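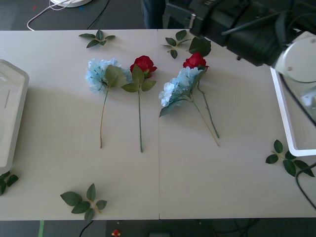 Artificial roses and hydrangeas with loose green sprigs on a white table.

Flower table in Riltstead opens again for the winter

RILTSTEAD, December 1, 2024 - The Durkilell craft room on Medeiros Street has started its winter season of artificial flower arranging. The sessions are open to all residents of the town and will continue until the end of February.

The room was closed during the fall, when the old floor was replaced and the shelves were moved to the wall across from the windows. The flower stock was kept in boxes in the basement for this time. Before the opening every stem was taken out, checked and sorted again. According to the list that hangs at the entrance, the room now has 269 flower stems and 171 sprigs of leaves.

Red roses and pale blue hydrangeas are the main flowers of the season. In the past years the room offered many more kinds, and visitors often spent half of their time choosing. Several of them wrote in the guest book that they would like a smaller choice and more help with the arranging itself. The organizers followed this wish. The other flowers are still in the house and can be asked for, but they are not put out at the beginning of a session.

The two flowers are very different to work with. The rose has a tight head and a straight stem, so it is easy to place and it keeps its direction. The hydrangea is wide and takes a lot of room. If it is put in first, it can hide the leaves and the stems of everything near it. Beginners are therefore advised to lay all their stems flat on the table before they use a vase, and to move them until they like the order. Two stems that cross near the lower end will usually stand well together, because the heads then open to the sides.

The loose sprigs are added last. Many visitors think of them as filling, but the course sheet gives them one full page. A short sprig with small pointed leaves can close a gap under a rose, and a single larger leaf is enough at the edge of a vase. The sheet also recommends to bend the stalks only a little at a time. When the wire inside an artificial stalk has been bent sharply, the mark stays and it is difficult to cover.

Each session has room for 6 participants and takes two hours. The first half hour is for choosing and laying out, and after this the vases are given out. These are plain glass vases in two heights. Visitors may also bring their own vase, if the opening is wide enough for at least 4 stems. Scissors and wire cutters are in the room, and it is not necessary to bring tools.

Participants can decide if they want to take the arrangement home or leave it. The fee of the session covers only the use of the room and the materials, so a person who takes the flowers home pays for the stems separately. Arrangements that are left in the room stay on the window shelf for one week and are then taken apart, and the stems go back to the boxes. Last winter most visitors chose to leave theirs, and many of them came back with family members to show what they had made.

A part of the arrangements will go to the reading room of the Rolar library, two streets away. The library asked for flowers which need no water, as its tables stand close to the shelves and there had been damage to books from a vase that fell over. The first vases should be brought there before the middle of the month, and they will be changed when the season ends.

There was also some discussion in the town about the use of artificial flowers. A few residents asked in letters to the Durkilell room why fresh flowers are not offered, at least in spring. The answer, which is printed on the back of the new program, says that fresh flowers would make the sessions much more expensive, and that the same artificial stems can be used for several years. It adds that a separate day with fresh branches from local gardens is planned, but a date for it is not fixed yet.

Care of the stems is also a topic of the program. Dust is removed with a soft dry brush, from the middle of the flower to the outside. The hydrangea heads need more patience, as the small petals hold the dust between them. Visitors who have artificial flowers at home can bring them to any session and clean them at the side table without paying a fee.

Places can be reserved at the desk in the entrance hall or by telephone during opening hours. Children may take part together with an adult, and one place is then counted for both. The room can be reached without steps from the yard side - the bell is to the left of the gate. The program for the whole season is available at the desk and at the Rolar library.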